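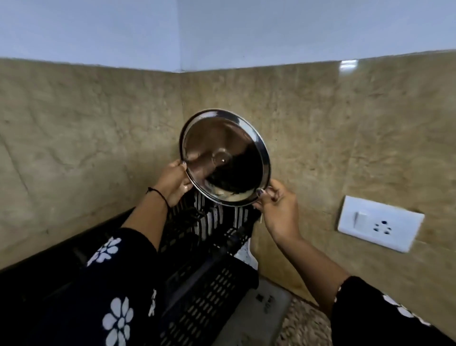

Vimstead Community Kitchen Club: Members' Board

Rice sticking, losing my mind

ukberg_mel
OK so I've made the Sunday rice five times now and every single batch welds itself to the bottom. Long grain, rinsed till the water's mostly clear, two cups water to one cup rice, low heat with the lid on. What am I doing wrong?? We've got 69 people signed up for the November supper and I said I'd do the rice (why did I say that).

Rhiannon Lougher
Too much water for long grain, I'd say! Try one and a half. And once it's off the burner leave it alone for ten minutes, lid ON. I know you peek. Everybody peeks.

dosen44
Disagree on the water. I do two to one and it's fine. Your heat's too high. "Low" on those old burners is more like medium.

Rhiannon Lougher
Two to one gives you mush, dosen. I've eaten your rice lol

dosen44
You had seconds

Emlyn Owen
I'd skip the stove for 69 people. Deep pans, boiling water, foil crimped tight, 375 in the oven. Did it that way for 200 at my cousin's wedding and only one corner came out crunchy.

ukberg_mel
Foil over a real lid though? A stainless lid holds the steam in pretty well if it sits flat.

Emlyn Owen
If you've got lids that fit the big pans, go for it. I never have.

dosen44
Still say turn the heat down first. Costs nothing to try.

ukberg_mel
Fine, trying both tonight, one pot each way. Rhiannon, what time do you need the final count for the shopping?

Rhiannon Lougher
By 5 please! And get the big bag, we always run short.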